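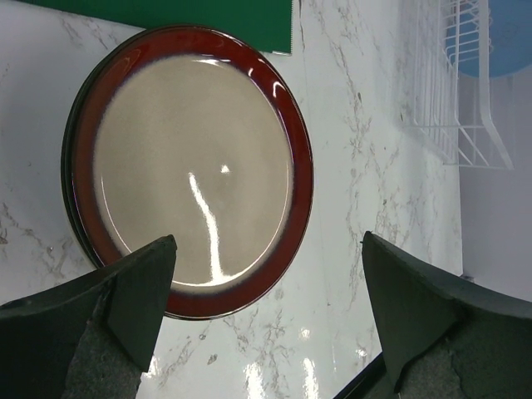

Every May the shops decide we need matching crockery again. Ranel has a boxed set out, Romska has one very like it, and both promise that a cupboard full of identical plates will make dinner feel calmer. I have my doubts. Dinner in our house has never been calm, and I can't see a plate changing that.

My own shelf holds six from one maker and three from wherever. They don't stack well. The odd ones wobble, and the rims never line up. I still reach for the odd ones first. 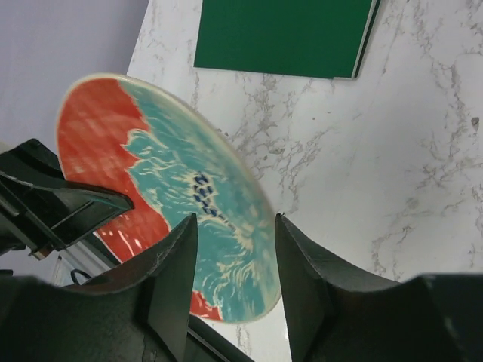
Red, teal and a cream edge: no good for a matching set.

The argument for matching is that it looks tidy. Tidy for whom? Most plates spend their lives in a cupboard with the door shut, or under a heap of potatoes. The Nkuna catalogue asks 583 for a full service, and I would want it to do the washing-up at that price.
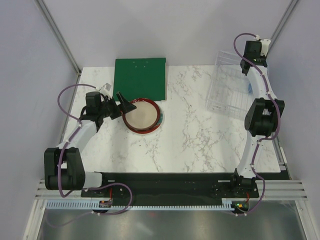
What about the rack?

I am no more convinced by racks. The one I bought at Dallwood takes up a good stretch of worktop and holds six plates if they are thin ones. Mine aren't - so half of them end up in a pile on the side anyway, big on top of small, waiting for someone to find a tea towel. A rack is fine for glasses. For plates I'd sooner have the space.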